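Claken Jirix teach-by-driving kit for outdoor wheeled robots

Product overview

The Jirix is a handset, a receiver and a recorder. You drive your robot along a route by remote control, the recorder keeps what the robot saw and what your thumbs did, and afterwards the robot has a go at the same route by itself. Drive well and it will learn to drive well. Drive like someone looking for a parking space and it will learn that too, with great loyalty.

It is meant for wide, plain, outdoor places: campus paths, plazas, service roads, the long approach to a large building. These look easy. They are mostly concrete, and a robot that has only practised in corridors has strong feelings about walls and very few about open space.

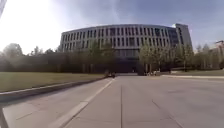

We suggest 3 drives of each route before you let go of the sticks. Take the first down the middle, at the speed you want the robot to use later. On the second, start a little to one side and steer back in, so the recording has some corrections in it. The third can be at a different time of day. A low sun does odd things to a camera, and the robot may as well meet it while you are still in charge.

Keep your steering small and early. The handset has a soft centre for this reason, and a speed cap you can set with the wheel under the left thumb. If you make a mess of a stretch, press Scrub and the last 16 seconds are left out of the lesson. There is no limit on how often you can press it, and the handset makes no remark.
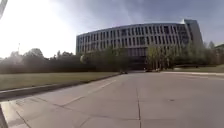
Long slab paving with a kerb and lawn to the left: a straight run for a teaching drive.

Marking a route

Tap Mark wherever you want the robot to treat a spot as a waypoint. The far end of a path is the obvious one, but put one in well before it as well. People tend to let the stick drift on a long straight, and an early mark gives you something to aim at. Kerbs need no marks of their own; just drive past them at the distance you would like kept.

Taking over

During playback the handset stays live. Move either stick and you have control at once, and the recorder saves your rescue as an extra lesson. Let go for 2 seconds and playback picks up again – so if you want it to stay stopped, press Hold. Please do press Hold.

What comes with it

Jirix handset with neck strap
Receiver and recorder in one case
Leckie mounting plate and screws
Power lead for the robot's own supply
Printed quick guide, which is short

Details

Handset range: 600 metres in clear line of sight
Driving modes: teach, playback, hold
Handset charging: USB-C, lead not supplied
Fits: Duranitz wheeled bases, and others using the Leckie plate

The older Duranitz base needs a firmware update before it will accept the receiver. Allow a cup of tea for this.

Orders placed on a Saturday are packed on the next working day.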